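Two grippers, one screwdriver

25 Jun 2023

I have now spent more evenings with the Zaltberg fingers than with most of my relatives. The plan was simple: same arms, same pink bin, same screwdriver, and let the Zaltberg and the Bramthorpe fight it out over 73 tries each.

The Bramthorpe went first, back in May, and it was fine. Slow to close, a bit mushy at the tips, but it got the screwdriver into the bin 67 times. I wrote that number on the wall and felt like a scientist.
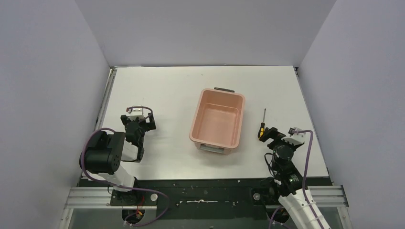 Then came the Zaltberg, which costs almost double and arrives in a much nicer box. It closes fast. It closes so fast that on a round handle it tends to squeeze the thing out sideways, like a kid with a bar of soap. I padded the tips, dropped the closing speed to 2 on the controller, and things got better, meaning it started to behave like a Bramthorpe.

Kgomotso Shabalala thinks I should've left the speed alone and fixed my approach angle. She's probably right, and I've asked her to stop. Next up is the bin by its handles, both arms at once, if the cables let me.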